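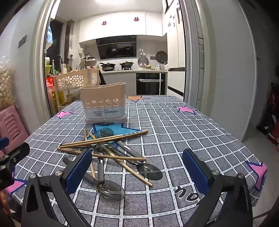
Stosero had its open day on 11th May, and I went along because a friend had a spare ticket and I'd promised to write something up for the neighborhood page. If you don't know them, Stosero is the outfit on the Poltham side of town that works on robot hands for ordinary household jobs. I was expecting a car factory in miniature, all orange arms and safety fences. What they wanted to talk about was chopsticks. A crisscrossed heap of them, mixed up with see-through plastic spoons, on a tablecloth with pink stars, and a beige cutlery caddy that it's all supposed to end up in. That was the big problem of the afternoon, and I have to say I got completely sucked in!

The day ran in short sessions, 12 people at a time, which was a good call as the demo area is not large. Over 200 visitors had signed up, so there was a bit of a line in the hallway, but they kept it moving and there was coffee. We got a talk first (too long, with a lot of charts, sorry) and then we were let loose on the hand tools.

I'd better explain the hand tools. You don't drive a robot at this stage. You hold a gripper yourself, two fingers with a blue pad on each, and you do the job with it the way you'd use a pair of kitchen tongs. A camera on the tool records what the fingers are doing, and later on the software learns from the recordings. So the first step in getting a robot to put away the silverware is a person putting away the silverware, over and over. The engineer running our session said they want 700 good recordings of the cutlery job alone before they even try it on an arm. I asked how many they had so far and got a big smile and no number.

It looks easy. It is so not easy. I was given a practice tray and told to pick up one chopstick, just one, and stand it in a cup. My first try I squeezed too early and pushed it off the tray. My second try I got two at once, which felt like winning but apparently doesn't count. The thing I kept forgetting is that you have no fingertips in there to help you. You can't roll the chopstick over or give it a little nudge with your pinky. You get open and you get closed, and everything else has to come from your wrist. A boy who was maybe nine years old had the hang of it in no time and was very gracious to the rest of us.
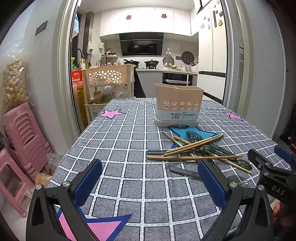

Spoons are a different headache. The engineer told us the clear plastic kind is the worst thing you can hand to a camera, because it sees whatever is behind the spoon nearly as well as it sees the spoon. Metal ones throw reflections around instead. And then anything thin that lies flat is tough to get a finger under, so people develop their own tricks – some tip it up by pressing one end, some drag it over to the edge of something. They like it when people do it differently, by the way. If every recording came from the same careful person, the robot would only ever learn one way to do it and would get stuck the minute a spoon landed funny.

The part I found most interesting was about where they do the recording. A lot of it happens in regular homes, with whatever is on the walls and the stove left as it is. Their partner for that is a small company called Honau, which finds the households and sets up the schedule. One family will do cutlery, another will do folding towels, and so on. Somebody in our group asked about privacy, which I was glad of, and the answer was that households sign up in advance, get to look through what was recorded and can have anything taken out. I'd have liked a bit more on that, but the next group was already at the door.

We did get to see a real arm at the end, through a window. It was working on a version of the cutlery job with a set of big serving spoons, and it was slow. Really slow. It picked one up, thought about it, and put it in the caddy upside down. We all clapped anyway. Then it went for the next one and missed, and opened its fingers and tried again by itself, and that got a louder clap than the first one did.

There was a short question time out by the coffee. Will it do dishes? Not soon. Will it cost a fortune? They wouldn't say. Would it manage a drawer full of junk like mine? Long pause, then "define junk." The team also has a second project going under the name Trương, something to do with sorting groceries onto shelves, but it was only on a poster and the person who could explain it had gone to lunch.

Practical bits, for anyone who wants to go to the next one. It's planned for December, same building, free again, but you do need to book. Parking is on the street and it fills up, so take the bus if you can – it stops 2 minutes' walk from the door. Kids are welcome in the hands-on session as long as there's a grown-up with them. The talk is optional and you can skip straight to the tools if you tell them at the desk, which I wish I'd known. And wear short sleeves or roll them up! I knocked my whole practice tray on the floor with my cuff and had to crawl around under the bench picking up chopsticks, by hand, which took me a few seconds.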